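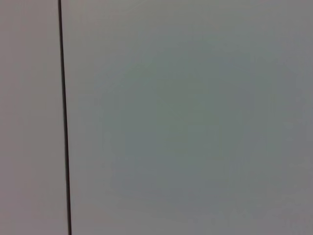

4.2 Labeling practice and the featureless frame

The second half of the course moved from driving the arm to dealing with what the arm had seen. By the end of March the teams had pooled 1480 wrist-camera stills in Biderer, the labeling tool we use because a former student wrote it and still answers email. Each still was to be given one of four labels: object in reach, object in view, surface only, or discard. We had set aside a single session of 30 minutes for agreeing on what the labels meant. It took three sessions, and the last of them ended when the building closed.

Most of the disagreement was not where we had looked for it. In planning the unit we wrote two pages on partly hidden objects, with sketches, and students applied them with little fuss. The label "surface only" got one line in the handout ("nothing to pick up") and caused most of the trouble. Of the stills that were labeled twice, 235 came back with different labels from the two students, and the bulk of these were frames in which, by any normal standard, nothing was there.

Figure 4 is typical of the group. A thin dark line runs from top to bottom near the left side, leaning slightly, with plain grayish surface on either side of it. The larger side has a greenish cast and a soft darker patch toward the middle. The line is the only sharp thing in it. One student labeled the frame "surface only." Another labeled it "object in view," with the comment "the line." A third, asked to break the tie, chose "discard" and wrote "depressing."

Figure 4. Wrist-camera still from the shared set, given three different labels by three students. The line may be a seam or gap between two panels, or a thin cable or rod held close to a surface; the still alone does not settle it.

We collected the comments attached to this still and its relatives, and sorted them by the kind of argument they made. The first kind was about the world: the student tried to work out what the line was, and labeled accordingly. If it was a gap between panels, it was part of the surface. If it was a cable, it was an object, and an arm that ignored it might come to regret doing so. The second kind was about the task: whatever the line was, the gripper had no business with it, so the label should be "surface only." The third kind was about the student, and tended to mention the hour.

Paula Nedelcu, who graded the labeling logs, noticed that students in the first group wrote much longer comments and changed their labels more often. Several went back to the same frame on different evenings. One of them built a case for the cable reading out of the slant of the line, on the grounds that panels are put up by people with levels. The reply underneath read, in full, "have you met people." We have kept this exchange for next year's handout, as it makes the point about prior assumptions faster than our slide on the subject does.

The darker patch drew its own discussion. Two students outlined it as a region of interest, and their outlines had very little in common, as one might expect when the thing outlined has no edge. Others put it down to a shadow, the lens, image compression or a stain. None of these could be checked from the still, and we did not check them any other way. In the written reflection we asked students to name one claim they had made about a frame that the frame could not support, and the patch was a popular choice. So was the word "wall."

It would have been easy to rule on the matter from the front of the room. Tudor Bălan, who taught the lab sections, wanted to do so after the first session and was talked out of it. After the second session the positions were reversed. In the end we asked each team to write its own rule for thin dark features and to run that rule on a held-out set of 20 frames before seeing anyone else's labels. The rules ran from five words ("lines are surface. move on.") to a page and a half with a flow chart, and the flow chart had a box from which no arrow led.

The short rules did better on agreement within a team. We do not want to make too much of this. A rule that sends every line to "surface only" will produce agreement in the same way that a stopped clock produces consistent readings, and a real cable would be waved through along with the seams. The Zamfir team, whose rule was among the longer ones, disagreed with itself more than any other but was also the only team to add a fifth label, "can't tell from this," with an instruction to look at the neighboring frames in the sequence before using it. We had left such a label out on purpose, fearing that everyone would use it for everything. The team used it sparingly. The label is now in Biderer for all sections, and our fear has been moved to a footnote in the course plan.

One practical result was a change to how frames are shown. In the first version of the exercise the stills appeared in random order, which we had defended at some length as good practice. Random order does stop a student from copying the last label forward, but it also removes the one source of help available for a frame like Figure 4. The current version shows a frame alone first, asks for a label and a confidence, and only then offers the frames on either side. Students may revise, and both answers are kept. Skirard, the small script that compares the two answers, was written over a long lunch and should not be cited as software.

We also reworded the handout. "Nothing to pick up" has been replaced by a paragraph that separates what is visible, what it might be, and what the arm ought to do about it. The students who read the draft said it was clearer and too long. The Drumumby section, which meets at 8 in the morning, asked whether the five-word rule was still allowed. It is, provided they can say what it will get wrong.

Section 4.3 turns to the frames that contained objects, about which we have less to report.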